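Sorry for the quiet couple of weeks. I have been driving robot arms around a table for most of them, and by the evening I don't want to look at a screen, let alone type on one. But several of you wrote in after the last post asking what the new job is, so let me try to catch you up.

I collect demonstrations. Someone else trains the model, and my part is to do the same kind of small household task over and over, with my own hands on the controls, so that the model has something to copy. At the moment it's a project called Vustine, and it's all about ordinary stuff on a table: boxes, bottles, containers, the kind of thing you'd find if you emptied a bathroom cabinet.
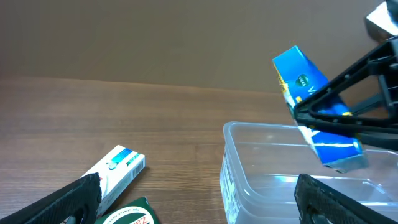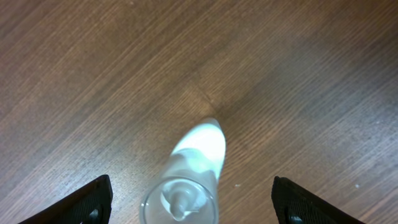
The first thing I learned is how much I rely on my fingertips. When you pick up a box of cough drops at the drugstore, you don't think about it. You sort of brush against it, feel where it is, and your hand closes. With a gripper you get two stiff fingers and whatever the cameras show you, and for the first few days I kept closing on air or nudging things clear across the table. I was so slow! My early episodes are painful to watch back. There's one where I hover over a carton for what feels like a whole commercial break before I commit.

They kept those, by the way, but in a folder of their own. I thought they'd be thrown out and I was a little embarrassed that they weren't.

An episode, for anyone who's wondering, is one go at a task. You start recording, you do the thing, you stop, and you mark whether it worked. Then you reset the table and do it again. I did 43 on my best day so far and 16 on my worst, and the worst day wasn't even a hard task, it was just one of those days when a cable kept working itself out of its socket and I kept finding out halfway through. As of this morning my total is 311. The target for the whole set is 3522, shared among all of us, and please don't ask me who came up with that number or why it isn't a round one. I asked. I got a very long answer about task variations multiplied by something or other, and I nodded.

Resetting is the part that eats the day. I figured I'd be spending my time driving the arms, and really I spend a huge chunk of it moving things a few inches to the left. You can't put everything back where it was, that's the trouble. If the box always starts in the same spot, the model learns the spot and not the box, and then you shift it over by the width of your hand and the arm goes confidently down to an empty bit of table. (I've seen this happen with an older model from a different set. It closed its fingers on nothing, lifted the nothing very gently, and carried it all the way over to the container. I laughed for a good while and then felt kind of bad.)

So everything has to vary. Where it sits, which way it points, what's next to it. The problem is that people are terrible at being random. I think I'm scattering stuff all over, and then I look through a week of starting positions and there's a big cluster toward my right hand, because I'm right-handed and that's where my arm lands. I've started using a deck of cards. Suit tells me which quarter of the table, and the number tells me roughly how far to turn the thing. Face cards mean I have to put something in the way. It's a silly system but my spread looks a whole lot better than it did.

Then there are the materials. Cardboard cartons are friendly. They have flat sides and sharp corners and they mostly stay where you leave them. The thing to watch is how hard you squeeze, because a thin carton will dent, and a dented carton is a slightly different object from then on. I was told not to swap them out too quickly, though, since real boxes in real homes are dented too. I keep the sad ones in rotation until the flaps won't stay shut.

Clear plastic is another matter. I really had no idea! You look at a clear bottle lying on wood and your brain does all the work for you, but on a camera feed it can be mostly a smudge of reflections with the table showing through. Some afternoons, when the light comes across low, I lose the edges almost completely and steer by the cap. And bottles roll. You come in a hair off center, one finger touches first, and away it goes. I've gotten into the habit of lining up with the length of the bottle and coming down slow, with the fingers wide, and only closing when both sides look even. I wish I could say I worked that out in an hour. It took me most of a week, and the person at the next station had been doing it all along and assumed I knew.

A clear container is its own kind of annoying too, for the dropping-off part. The rim is easy enough to see but the walls are not, so if you're placing something inside you want to aim for the middle and let go a little lower than feels natural. Too high and the thing bounces or lands on the rim. I've had a small box teeter on an edge for so long that I stopped the recording, and then of course it fell in.

Which brings me to the argument we've been having at lunch, about mistakes.

One side says demonstrations should be clean. Every episode should look like you'd want the robot to look: smooth approach, one grasp, put it down, done. If you fumble, stop and redo it. The other side says that if you only ever show the model perfect runs, it has no clue what to do the first time it's slightly off, and it will always be slightly off at some point. So you want some episodes where the grasp slips and you back up, open, and try again, right there in the same recording.

I started out firmly on the clean side, mostly out of vanity. I've come around some. The thing that changed my mind was reading through notes that came with a set recorded at Tosstead last year, where they'd marked the recoveries separately so that they could be left in or taken out later. That seems like the sensible way to do it, and it only costs you one extra key press. We've been doing it since last week. My own rule now is that an honest fumble stays in if I fix it within the episode, and a dumb one, like when I sneeze and send everything flying, gets marked as failed and I move on.

What I'm not allowed to do is fake a fumble. I tried a couple and they look ridiculous. You can tell straight away, the fingers sort of drift off to the side and politely miss.

The other thing I didn't expect is how much my mood gets into it. I watched some episodes from a morning when I was in a hurry to leave for the dentist, and then some from a slow day later on, and you'd think two different people were driving. In the hurried ones the arm jerks at the start and I skip the little pause before closing. Nothing wrong with them exactly — they're all marked as successes — but I wouldn't want a robot handling my glassware like that. So now I take a real break every hour, whether I feel like I need it or not, and I don't record in the last stretch before I go home. I use that time for labels.

Labels are just short sentences saying what the task was. "Put the blue box in the container." That sort of thing. You'd think that would be the easy part, and it is, except everybody writes them differently. One of us says container, one says tub, one says bin, and I apparently say "the clear thing" when I'm tired. Some variety is good, because people at home won't all use the same words either, but "the clear thing" was sent back to me with a question mark, which was fair, as there were two clear things in that session.

I also talk to the arms. I know, I know. There's no microphone in the recordings, I checked.

A few questions from the inbox, while I'm here:

Do you need to be an engineer? No. I'm not one. Some of the best drivers here came from jobs that had nothing to do with computers, and one of them used to decorate cakes, and her placements are lovely. You need patience and you need to not mind repeating yourself.

Does it hurt your hands? A bit, in the first week, mainly in the wrists. I was gripping the controls way too hard. Raising my chair helped more than any of the stretches I looked up.

Will the robot be able to clean out my bathroom cabinet soon? I can't promise you that! I haven't even seen the model for this set run yet. The first training round is supposed to happen in November, once we've got enough variety in the clear objects, and I'm told to keep my expectations low. I am nervous in the way you'd be nervous about a kid's piano recital. If it does that little hesitation of mine before it closes its fingers, I'll know whose fault it is.

Next up for me is a switch of location. I'll be over at the Sitden building for a couple of weeks, on a different table with different lighting, doing mostly the same tasks. That's on purpose, so the set doesn't all look like one room. I'm told the chairs are worse and the coffee is better. I've also been asked to bring in some packaging from home for more variety, so I've been washing out containers and lining them up by the sink, and my kitchen looks like a recycling center. If you live nearby and have interesting empties, shampoo bottles especially, and nothing that held anything sticky, drop me a note. I'll come by and pick them up this weekend.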